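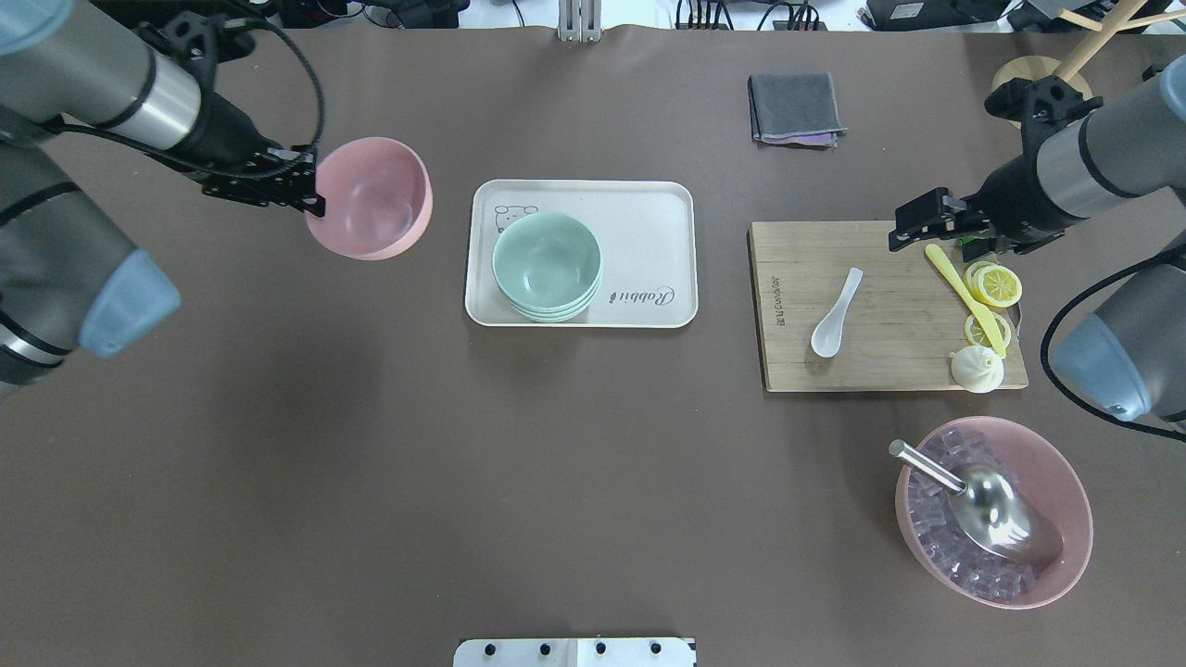
Call for participants: teleoperation and table build, Ustico shared workshop

Ustico is looking for 3 people to join a two-arm manipulation build. The work is unpaid. Members and non-members may apply; non-members get bench access for the length of the project.

Current state: two arms with parallel control, mounted at a single table. Power, cabling and the control PC are in place. The arms are driven by hand from a leader pair, and each run is logged. The tasks are kitchen tasks with bowls, a tray, a cutting board, food items and a scoop. The target is 4,000 logged runs. Training starts once that number is reached.

Open places

Operator (2 places). Runs the arms in blocks of 29 runs, resets the table between runs and marks failed grasps in the log. No robotics background needed. Steady hands and patience with repeated work are.

Wiring and fixtures (1 place). Reroutes the arm cables for better clearance at the wrist, makes new brackets and keeps the spare gripper pads in stock. Must be able to crimp, solder and read a simple schematic. Experience with the Jolterex controller is useful – the manual is poor.

Time: one evening session of 4 hours per week, starting at 6 p.m. The project begins in August and ends when the log is full.

Conditions: participants must be 18 or older and complete the workshop safety induction. Hands stay off the table while the arms are powered. Long hair is tied back. Logged runs are stored on the Ovon server and shared among project members.

To apply, send a short note to Eimear Ó Riain at the workshop desk. State which place you want, what you have built or repaired before, and which evenings you cannot do. Questions on wiring go to Róisín Ó Ceallaigh. Applicants for the wiring place will be asked to make up one test cable on site.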